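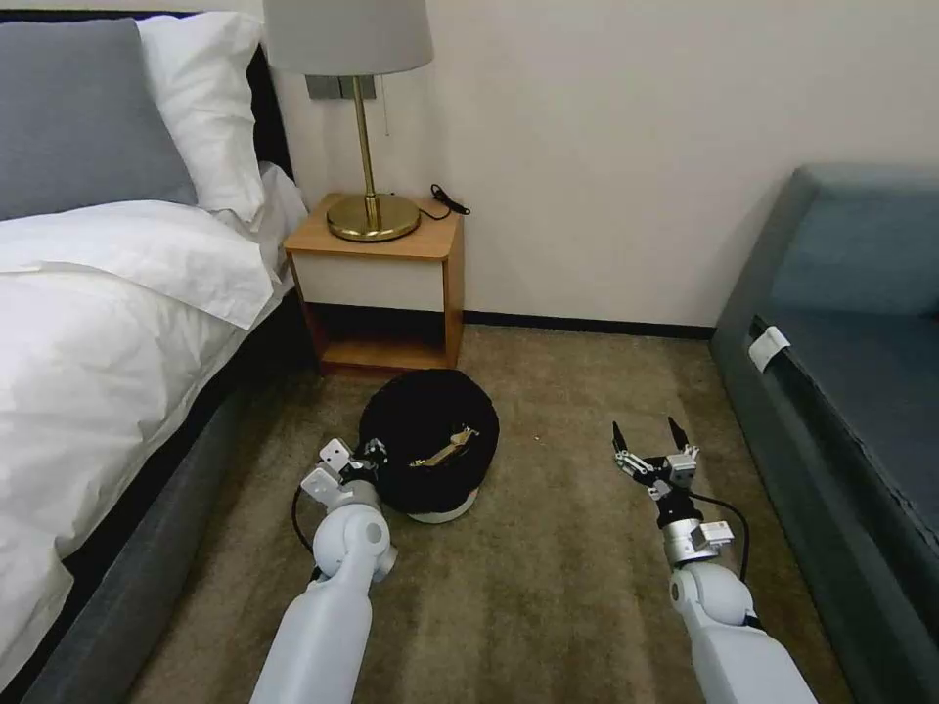 Tredow council puts late music licence out to consultation

Venues in Tredow will have to apply for a separate licence to host live music after 11pm under plans published by the town council on July 14, 2020.

The draft rules would apply to pubs, cafes and halls within the old town boundary. At present a venue with an ordinary premises licence can put on live music until midnight without further permission. Under the new scheme it would pay 274 pounds a year for the right to carry on past 11pm, and would have to keep a written record of sound levels at each event.

Venues that break the conditions could be fined up to 3,000 pounds. A second breach within a year would mean the late licence is withdrawn.

The council says the change follows a rise in noise complaints from streets near the harbour. A petition against it, started by the Kowalczyk, a 90-seat music bar on Fore Lane, had 1,675 signatures when it was handed in.

Hamish Farquharson, who manages the bar, said the fee itself was not the main worry.

"We can find the money. What we can't do is have someone standing by the desk with a meter all night and writing it down. We have two staff on when there's a band in."

He said most touring acts would not accept an earlier finish, as doors open at 8pm and there are often three acts on the bill.

Liv Söderlund, who plays fiddle with the local group Fanevar, told councillors that musicians had not been asked for their views before the draft was written. She wants acoustic sets to be left out of the scheme altogether.

Councillor Daithí Mac Suibhne, who is leading on the plans, said they were open to change. He said unamplified music could be treated differently, but that people living above or next door to venues had a right to sleep.

"Some of them have been writing to us for years," he said. "The rules we have now don't give our officers much to work with."

Private parties, church services and the summer street festival are exempt.

Written comments can be sent to the licensing office at Avanberg House or left at the library. The full council is due to vote in September.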